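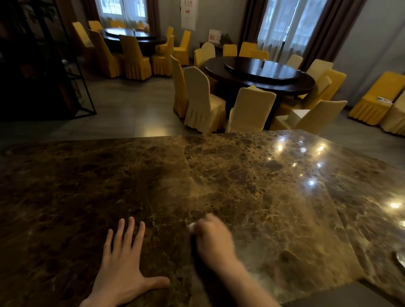
去格罗特比（Groltby）之前，我已经把乔利耶石材厂（Jolier）的宣传册翻过两遍。册子印得很厚，纸摸上去像请柬，第一页写着“每一块石头都有自己的记忆”。我对会写这种句子的厂家一向不太放心。石头有没有记忆我不知道，写册子的人肯定没有搬过石头。

开放日定在6月20日，要提前在网上登记，登记表里问我家里厨房多大、打算什么时候装修、预算在哪一档。我三项都填了“不确定”，结果还是收到了四封邮件，其中一封的标题是“您的梦想台面正在等您”。我家的台面用了十几年，靠水槽那一段有一圈洗不掉的茶渍，确实该换，但我不觉得有什么东西在等我。

从火车站到厂区要换一趟公交，下车以后沿着一条没有人行道的路走很久。路两边堆着废料，碎石板一摞一摞靠在铁架上，有的上面用粉笔写着号码，有的写着人名。我觉得那是整个行程里最老实的一段，可惜不在参观路线上。

门口签到，发胸牌，发一瓶水，发一副一次性耳塞。带我们这一组的是斯文·拉德福格（Svend Ladefoged），自我介绍说在厂里做过切割，后来调到了客户部。他个子很高，说话慢，遇到不想回答的问题就先喝一口水。整个上午他喝完了两瓶。

先看的是荒料场。大块的石料从码头运来，浇着水，颜色比干的时候深得多。拉德福格让大家摸一摸。旁边一位女士问这块是从哪里来的，他说“南边”。她又问南边哪里，他说不同批次不一样。我问有没有产地证明可以看，他说有，在办公室，今天办公室不开放。开放日不开放办公室，这我倒是能理解，但册子第十几页明明写着“从山体到厨房，全程可追溯”。追溯到哪里为止，总得有个说法。后来我写邮件去问，回信说感谢我的关注，随信附上了同一本册子的电子版。

切割车间比我想的安静，也可能是因为那天只开了一台锯。锯片转起来，水往下浇，灰白的浆顺着地沟流走。我问浆去了哪里，拉德福格说沉淀以后压成饼，送去做别的用途。什么用途？他喝水。同组有个做泥瓦活的老先生替他答了，说一般是拿去填路基，没什么见不得人的。我也觉得没什么见不得人的，那就更奇怪为什么不肯直说。

墙上有块牌子，写着上一年加工了516块大板。我站在牌子前面想了一会儿，这个数对一家自称“北方领先”的厂来说到底算多还是算少，我没有概念。牌子上没写废了多少。天然石材切开以后里面有裂、有洞、有一条谁也不想要的锈线，这是常事，成材率才是真正能看出一家厂水平的数字。我问了，拉德福格说这要看石头。老先生在我后面笑了一声。

接下来是抛光线，整个参观里我唯一真心佩服的部分。粗糙的石板一头进去，磨头一排一排压下来，从粗到细，另一头出来就能照见人影。讲解词说这种光泽“终身如新”。我把这四个字抄了下来，因为我母亲家里就有一块抛光大理石，当年卖家也是这么说的。切过两回柠檬以后，砧板旁边就多了几个发乌的圆印，斜着光看清清楚楚。大理石怕酸，这不是秘密，随便问一个做厨房的人都知道。

我把这件事讲给拉德福格听。这一次他没有喝水，很干脆地承认了，说大理石放在厨房里就是会花，嫌麻烦的人应该去买花岗岩，或者买人造的。他说他自己家里用的是不锈钢。周围的人都笑了，我对他的印象一下子好了许多。可是走出车间，展厅的第一块牌子上又是“终身如新”，字有巴掌那么大。我猜写牌子的人和切石头的人平时不在一起吃饭。

展厅是整场活动的重头，从灯光就看得出来。顶上装了许多小灯，照得每块石头都像珠宝店柜台里的东西。我有个习惯，看石头一定要拿到窗边去看，家里的厨房不会有那样的灯。我问能不能借一块小样到门外看看，一位穿灰西装的年轻人说可以，但要先留电话。我留了一个旧号码，拿着小样出去站了一会儿。在阴天底下，那块叫“贾尔坦斯”（Jaltance）的石头从金棕色变成了很普通的褐色，像泡淡了的茶。说实话我反而更喜欢它那个样子。

贾尔坦斯是他们今年主推的系列。牌子上介绍它“灵感来自远古的河流”。一块石头的灵感来自哪里，这种问题我不想再讨论了。值得说的是价格：展厅里所有的报价都只写“起”，每平方米900起。我问一个普通的L形台面做下来要多少，灰西装给我列了一张单子，上面陆续出现了开水槽孔、磨边、背面加筋、测量、运输、上楼和安装。单子越来越长，最后的总数他没有写，说要等上门测量以后才能定。上门测量收不收费？收的，签了合同可以抵扣。

拼缝的事也值得提一提。大板的长度有限，转角和长台面通常免不了要拼。宣传册里的照片没有一条缝，通篇都是整块的岛台，摆着两只梨。我问拼缝怎么处理，灰西装说他们的工艺可以做到“视觉无缝”。我请他解释视觉无缝是什么意思，他说就是有缝，但是不容易看到。老先生插嘴说，缝做得好不好，用指甲刮一下就知道，胶填得平，指甲不会卡住；再一个就是看纹路接不接得上，纹路乱的石头最占便宜，断在哪里都不显眼。这几句话比我那天上午听到的所有讲解都有用，我当场记在了胸牌背面。

中午有免费的汤和面包，设在原来的仓库里。隔壁是福格（Fogh）的摊位，卖石材护理剂，生意比展厅好。卖护理剂的人在一块石片上倒了一点水，水珠圆滚滚地站着，大家都凑过去看。我问倒醋行不行，他说这款主要针对水性污渍。醋也是水性的，我说。他说那要买另一款，还没到货，大概要等到10月。我没买。同组有人一口气买了三瓶，那位女士买的，就是早上问产地的那一位。我问她决定买石头了吗，她说没有，家里是木头台面，护理剂是给窗台用的。

下午有个讲座，题目是“天然石材与可持续生活”。主讲人放了很多山的照片。他的论点是石头耐用，用得久，所以环保。这个道理我大致同意，一块台面用五十年当然比十年换一次强。但他没有提运输，没有提锯下来的那些边角料，也没有提装修的人换台面多半是因为看腻了，跟石头坏没坏没有关系。提问时间给得很短，话筒传到我前面两排就收回去了。

散场以后我又绕到路边那些废料架子跟前。有一块写着粉笔号码的板，断成两截，断口很新，花纹其实比展厅里那几块都耐看。我回头去问门卫这些卖不卖，他说以前卖的，附近的人拿回去铺院子、垫花盆，很便宜，后来公司觉得影响品牌形象，就不卖了，现在都拉去打碎。我问他觉得可惜不可惜，他说他家门口的台阶就是用这个铺的，铺得早。

有朋友问我这一趟值不值得去。门票免费，汤不错，抛光线可以看很久，耳塞也还能用。想买台面的人，我的建议是跟着干过活的人走，离穿西装的人远一点；小样拿到室外去看；总价没有写在纸上之前什么都不要签；还有就是带一个柠檬。柠檬是我后来才想到的，当天没有带，不然滴两滴在那块“终身如新”的牌子下面，隔一会儿再擦掉，大家都省得争。

我自己暂时没有换台面的打算。那圈茶渍我回家以后用小苏打又擦了一遍，淡了一点。乔利耶的人打过电话来，打的是那个旧号码，现在归我表弟用。表弟说对方很客气，问他梦想中的厨房是什么样子，他说他租房。

更正：有读者来信说，贾尔坦斯的报价不含税。我翻了翻当天拍下来的价目牌，底下确实有一行小字，读者说得对。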